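Police report after takeout counter robbery, how do I get a copy?

Posted 16/10/2019 in Vistville Neighbors Help, Crime and Safety

I was picking up noodles at the Besten Street takeout when two men came in and robbed the register. One of them took my bag on the way out. Police came and I gave a statement, but all I have is a card with a case number. My insurance wants the full report. The bag and phone come to $595.

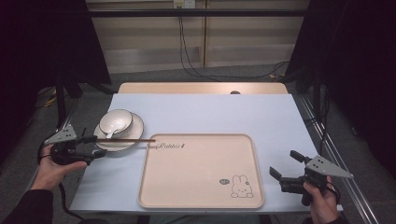 Do I have to go to the station in person to get the report?
The records desk takes requests by mail too, but in person is faster. Bring your ID and the case number.

bromer_resident
I went through this after a break-in at my garage. The records window is on the Sleiman Avenue side of the station and closes at 5. They told me 9 business days and it took 16. If detectives still have the case open you may only get the front page, with names blacked out. My insurer accepted that. Ask yours before you wait for the rest. 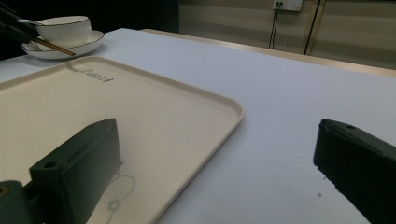

Insurance will also ask for proof that you owned what was taken. Receipts are best, but a card statement or an old picture that happens to show the item can help. Go through your phone backup. When I claimed for kitchen things, the adjuster wanted color and size for each one, so write "large cream-colored tray" and not just "tray". Same goes for your bag.

tk_northside
call the non emergency line and ask for records, they picked up after around 5 minutes for me. also cancel your cards if you havent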